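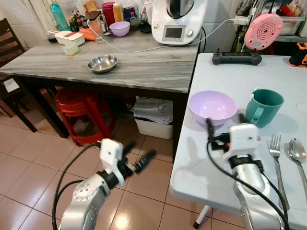
The arms at the folding table, cables looped the way I like them this month.

I have now spent more evenings with an Allen key in this kitchen than with a frying pan, and my cooking has not noticeably suffered. The subject, again, is cable loops.

For anyone who missed the June post: each arm has a black cable running from the gripper down the length of the arm. Too tight and it tugs when the wrist turns. Too slack and it finds something to catch on, and a kitchen is nothing but things to catch on. The left gripper started dropping its connection in the middle of a reach, and I did what any sensible person does, which was blame the software for 2 days.

Safta Barbu finally told me to stop reading logs and wiggle the plug. I wiggled the plug. The gripper came back, then went away, then came back. I would like those 2 days returned.

So the left side got the full treatment. Power off first — I have skipped that step exactly once. Then I unplugged the cable at the gripper end, cleaned the contacts, put it back and left a bigger loop at the top, big enough that the wrist can go all the way over without pulling. I ran the wrist end to end 25 times with my hand near the power switch and watched the plug instead of the fingers. It stayed put.

The right arm had no complaints, so naturally I opened it up too. One fitting screw on the gripper was loose enough to turn with a fingernail. It's tight now, and I've put a paint mark across the head so I can see if it wanders.

After that came re-zeroing, both arms, slowly. I check it at the folding table with the lavender bowl: close on the rim, lift, set down, let go. The teal mug is next, handle toward the bowl. The fork and spoon are for when I feel I've been too happy.

Blažena Hubáček asked why I don't bolt the folding table down. She's right, and I'm not doing it. I square it up by eye before each session and redo the zero if somebody bumps it, and the somebody is me.

Still to do: new finger pads on the left, and proper clips for the cable run, as the ones I ordered are a size too small.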